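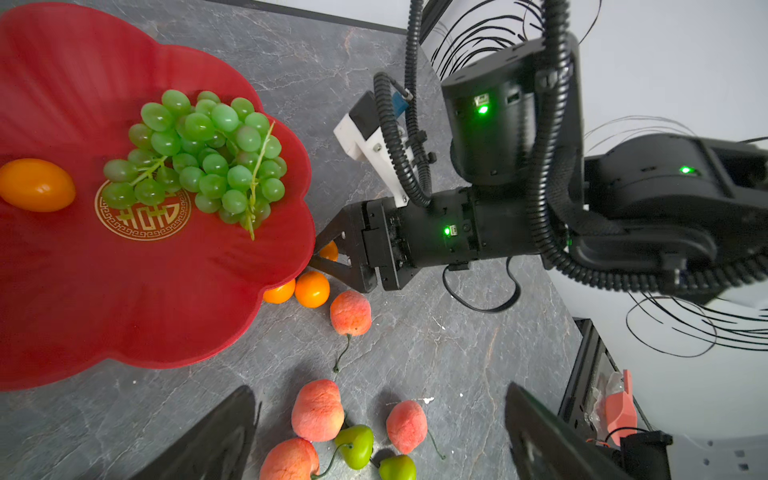 Neltolico wrist service kit for small two-arm cells, version 2

I put off buying this one because 60 dollars felt steep for screws, cable clips and a tiny torque driver. Well, I've had it since December and I'm a convert! Our cell spends its days on fruit and dishes, and the camera brackets at the wrists used to work loose all the time. With the driver I can go over both arms in 10 minutes, coffee included.

The clips are the weak spot. They're stiff, they hate cold fingers, and I still like the old Gruker ones better for the loops near the gripper - you need slack there or the cable tugs on every turn.
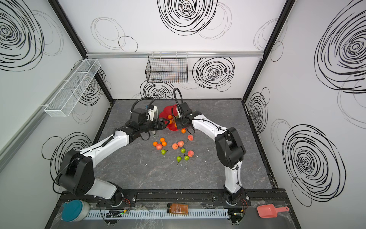
Do you have to recalibrate the camera after tightening the bracket?

Plan on it every time, even if the bracket barely moved. I run the short check first, then the full one if the numbers look off.

Four stars from me, and a fifth if they ever sell the clips separately.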